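Sterkow: bimanual pick planning for small, breakable stuff
Version 9 is out now for Nornard and Cordier controllers

Hi, I'm Märta Forsberg, and I write most of the planner at Bukbridge. Sterkow is the piece of software that sits between your cameras and your arms and decides which hand goes where, and when. You give it a tray layout and a grip width, it gives you two trajectories that stay out of each other's way. That's pretty much the whole pitch!

What it does

I do most of my testing on eggs, partly because everybody understands right away what a bad grip force looks like. The tray I use has fifteen cups, three by five, and the tray model in Sterkow keeps track of every one: full, empty, or "can't see it right now."
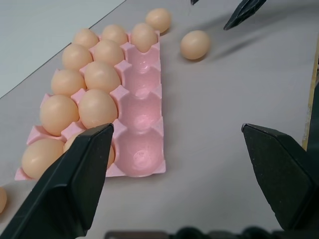 That last state is the one I'm proudest of. Older versions treated a hidden cup as an empty one, so the planner would happily try to put an egg on top of another egg (I cleaned up a lot of yolk that winter). Version 9 holds on to what it last knew about a cup and waits for a clear look from either the wrist or the head camera before it commits.

Loose items get their own list. If an egg is lying out on the table, the planner works out an approach angle for it separately and picks whichever arm has the shorter, safer reach.

Two arms, one tray

You can let both arms work at once or have them take turns. I like turns for tight trays, with the second arm parked open off to one side, ready to go. The handoff timing is a single slider now, and the old settings file with its 30 lines of offsets is gone. Good riddance!

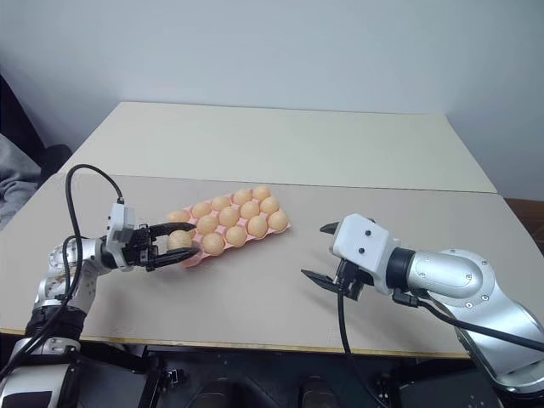 What you get

Planner, tray editor and the replay viewer
Wrist and head camera calibration tool
Drivers for Nornard and Cordier arms
A year of updates, plus email support (you'll mostly get me)

Price: $1,437 per workcell, or $349 for schools
Needs: a Linux machine, two arms, and at least one camera per wrist

If you're on version 8, your tray files will open fine, but please rerun the wrist calibration before your first pick.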